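How to plan a walking holiday on a small island without a car

I've now done this four times and made a mess of it twice, so what follows is mostly the stuff I wish I'd written down after the first go. My examples come from Worano, where I spent sixteen nights last April, but it should work for most small islands with a ferry, a bus and a hill in the middle.

Step 1: Start with the boat

I always used to book the room first. Don't! Get the ferry timetable up before you do anything else, and look at the one for your actual month, as the summer one tends to sit on the website all year round. On Worano the spring boat goes out from Jandlow in the morning and comes back late afternoon, and if the swell is up it doesn't go at all. I leave a spare night on the mainland at the end of the trip. It feels like a waste of money right up until the morning you need it.

Write the crossing times on paper. My phone had no signal at the harbour on either side.

Step 2: Pick one village and stay put

Moving every two nights sounds lovely and means you spend half your holiday packing. I chose Plerkeo, partway up the west side, because the bus stops there in both directions and there's a shop. I rented the upstairs room at Araceli Ocampo's house, which had a kettle, a balcony just wide enough for one chair and a very good drying line. (Ask about drying lines. Walking socks are the whole game.)

Before you pay for anywhere, check these on a map:

How far it is to the bus stop, and how steep.
Whether the shop opens in the afternoon.
Where the nearest path starts. If you have to take a bus to every single walk you'll get fed up by day three.

Step 3: Sort your walks by height, and forget the distance

The top of Worano is 700 metres, and the path from the village gets you there in what looks like a silly little distance on the map. There are 2536 steps cut into it. I know this because it's painted on a board at the bottom, next to a drawing of a goat. I took most of a morning going up and my knees complained all the way down, so now I put walks into two piles, 'up' and 'along', and never do two ups in a row.

The coast path to Manríquez is the best of the alongs. Go early, carry more water than you think, and catch the bus back from outside the bakery. The bus is number 62 and the fare was coins only, paid to the driver as you get on.

Step 4: Get the good map

The free one from the ferry office is fine for finding the beach. For the hill you want the proper walking map, which they keep behind the counter at the harbour bookshop, so you do have to ask. Iraís Montes, who guides on the upper paths, went over mine with a biro and crossed out two routes that had slipped away in the winter rain. Even if you don't hire a guide, ask one which paths are shut – the printed maps run years behind.

Step 5: Pack for wind

I'd planned for sun. What I needed was:

A thin windproof that squashes into a pocket
Shoes with a proper grip (the rock is crumbly, like walking on burnt toast)
A hat with a string
A head torch for the lane back from dinner
One warm jumper, even if the forecast laughs at you

Leave the big towel at home. Everywhere lends you one.

Step 6: Keep a bad weather day in hand

You'll get at least one, and it's much nicer if you've saved something for it. I keep a list of indoor things near a bus stop and don't touch it while the sun's out. A long lunch counts. So does washing everything you own.

Step 7: Add it up before you go

My room and breakfast came to 154 for the first three nights and got cheaper after that, which is worth asking about on any stay longer than a few days. Food was the bit I got wrong. The shop is dear, since everything comes over on the boat, and I'd have done better bringing my own coffee and porridge.
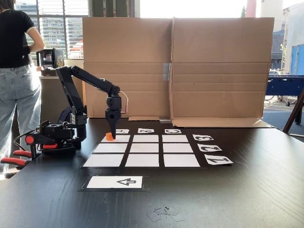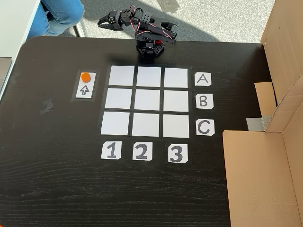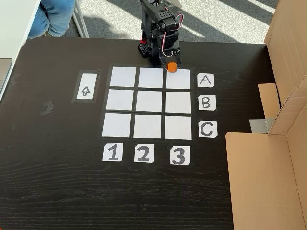

The black robotic arm at its table, three views.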